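Hand-held gripper loses tracking partway through laundry folding takes

Posted in: Manipulation hardware / Faults and repairs
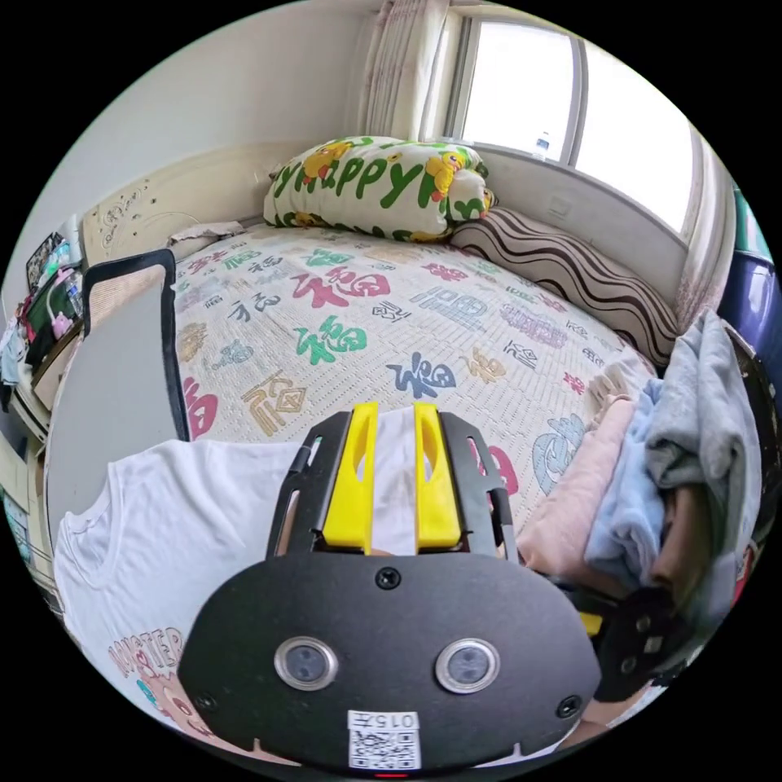 Thandeka Pillay

The fault is a pose jump during otherwise normal recordings. I collect folding demonstrations with a hand-held two-finger gripper and process them in Wustum before they go to training. Tracking is fine for most of a take, then the estimated position of the gripper shifts sideways by up to 30 cm between consecutive samples and stays there. The finger opening signal is clean throughout. The workplace is a bed with a cream spread printed all over with 福 characters in many colors, a white T-shirt at the near side, folded things stacked on the right, and a bright window behind them. The jump usually comes when I lower the fingers to take hold of the shirt hem, less often when I carry a finished item over to the stack.

What I have done so far:

Cleaned both lenses with a dry microfiber cloth. No change.
Replaced the cable between the gripper and the recorder. No change.
Reinstalled the tracking package and reran old takes from a different room. Those old takes still process correctly.
Recorded with the unit held still on a table for 5 minutes. No drift, no jump.

The log shows "relocalized" immediately before each jump and nothing else at warning level. Time stamps are continuous, so I don't think samples are being dropped.

The reason I am asking here and not just deleting the bad takes is that one of them got through. The policy trained on that batch was run on the arm in our lab, and on the second rollout the arm swung sideways at approach height and struck the table clamp. The force limit tripped and the arm stopped. No one was inside the guard, and the damage was a bent finger. I have pulled the batch. I would like to know whether to send the gripper in for service or look somewhere else.

Bartosz Ostrowski

Sounds like the IMU. Mine did something similar and the vendor replaced the board under warranty. Send it back.

Siyabonga Khumalo

I would not send it back yet. A bad IMU would normally show up in your static test as drift, and it would show up in the other room as well. The "relocalized" line points at the visual side. The tracker lost its place, searched its map, and accepted a match in the wrong location.

Your bedspread is a likely cause. One character is printed over and over in different sizes. The colors differ, but most trackers work on grayscale corners and discard color entirely, so a green one and a blue one can produce similar features if the lettering style is close. With a good view of the rest of the room this does no harm. When you bend down to the hem, the shirt and the spread fill most of the view, the fixed background drops out, and the tracker has only repeating print to work with. Cloth also moves when you pull on it, which breaks the assumption that the surroundings are rigid.

The window is a second problem. If auto exposure is on, turning toward the stack brings daylight into view, exposure drops, and the dark parts of the room lose detail for a moment. That would fit the jumps you get while carrying.

Try this in order:

1. Cover the spread with a plain matte sheet. Tuck it tightly so that it does not shift with the garment.
2. Fix two printed fiducial boards to something rigid near the head of the bed, where at least one stays in view when you reach down. Do not put them on the bedding or on a pillow.
3. Close the curtains, or hang something opaque over the window if they are too thin, and use room lighting only. Lock exposure and gain after the lights are on.
4. Before each take, make a slow mapping pass over the room without touching any fabric. Keep the same map for the session.
5. Repeat the take that fails most often, with the same shirt and the same grasp.

Change one thing at a time if you want to know which one mattered. If you only need to get back to work, do all of them.

On the collision: the filter belongs in two places. At ingest, reject any take where the speed implied by consecutive poses exceeds what a hand can do. In Wustum this goes in the validation step before segmentation, and it should reject the whole take. Do not let it interpolate across the gap. A smoothed jump passes every later check and looks like a deliberate fast move. On the arm, set a Cartesian velocity limit and a workspace boundary in the controller itself, outside the policy process. The force limit did stop the arm in your case, but it acts after contact.

Also check the bent finger's mount before you reuse it. Remove the finger, look for cracks at the screw holes, and redo the tool center calibration after the new one is on.

Thandeka Pillay

Plain sheet, curtains closed, exposure locked. I reran the hem grasp until I got bored and had no relocalization lines in the log. I then took the sheet off with everything else unchanged, and the jump came back in the second take. The print is at least the main cause. I have not mounted the boards yet.

The speed check is in at ingest and rejects the take that caused the collision. It also flagged a take from May that had been in the training set all along. The controller limits are set, and the arm stays off until the new finger is calibrated.

Elis Lougher

Adding one thing for anyone who finds this later. Check which direction the wrong match goes. We had jumps that were always close to the same length, and the length matched the repeat distance of a tiled floor. Plot the jump vectors from all the failed takes on one chart. If they cluster, look for a repeating pattern in the room. If they scatter, look at motion blur, exposure and time sync first. It takes a few minutes with a script and requires no hardware changes.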